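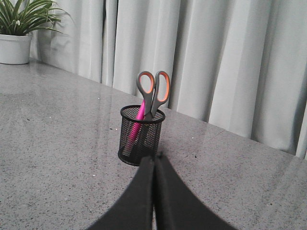
Figure 5. Pot à crayons en treillis métallique noir posé sur une table, vue rapprochée.

4.2. Conduite de cuisson et grain du caramel au beurre salé

Rappel du problème : à recette égale, deux ateliers donnent deux caramels. L'un file, l'autre sable au bout de quelques jours. Les manuels de confiserie répondent « température », sans plus. Réponse insuffisante à notre avis. Nous avons donc repris les carnets de cuisson de la maison Calus (production d'août, cuivre, petites cuvées) et ceux de Stiltska, qui travaille à la cuve inox agitée. Au total 2378 pièces examinées, dont 1508 de chez Calus. Le reste vient de Stiltska.

Critère retenu : présence de cristaux perceptibles en bouche, puis contrôle au microscope sur coupe mince. Un morceau est dit « sablé » si les deux examens concordent. En cas de désaccord, pièce écartée de l'analyse du grain mais gardée pour la texture (voir 4.3).

Premier constat, le point de cuisson explique peu. Les deux maisons arrêtent à 118 °C, avec des écarts faibles d'une cuvée à l'autre. Second constat : le moment où l'on ajoute la crème compte davantage. Chez Calus, crème chaude versée en filet. Chez Stiltska, crème tiède, en une fois – d'où une chute brutale de la masse et, sur les parois, une reprise en sucre que l'agitateur ramène ensuite au centre. Les carnets le notent d'ailleurs sans en tirer de conséquence (« bord blanc », « racler », « bord blanc encore »).

Zou (Kaiwen Zou, communication personnelle) propose une autre lecture. Le glucose. La part de sirop de glucose est plus élevée chez Calus, et l'on sait qu'il retarde la cristallisation du saccharose. Objection recevable. Pour la tester, cinq cuvées ont été refaites au laboratoire avec le sirop Joltura, à dosage constant, en ne faisant varier que la température de la crème. L'écart diminue mais ne disparait pas. Les deux effets s'ajoutent donc probablement ; notre plan d'essai ne permet pas de les séparer proprement.

Sur le beurre, peu à dire. Sel fin ou gros sel : aucune différence sur le grain, différence nette à la dégustation, mais c'est un autre sujet. Un traité de 1897, consulté dans une réimpression, recommandait déja de laver les bords du poêlon au pinceau mouillé pendant la montée en température. Geste abandonné à la cuve, conservé au cuivre. Nous n'avons pas pu l'isoler non plus, les ouvriers de Calus le font tous et depuis toujours.

Conservation. Les pièces emballées sous papier Jin, torsadées à la main, reprennent l'humidité plus vite que les pièces scellées. Surface collante d'abord, puis sablage par l'extérieur. Ne pas confondre avec le sablage à coeur, seul visé ici. Une partie des lots relevés le 4 septembre montrait les deux à la fois ; ils on été comptés à part.

Limites : deux ateliers seulement, une saison, chaleur inhabituelle dans le local de coulage de Calus. Pas de mesure de l'activité de l'eau avant emballage, l'appareil étant en réparation. Les essais sur marbre froid sont traités à la section suivante.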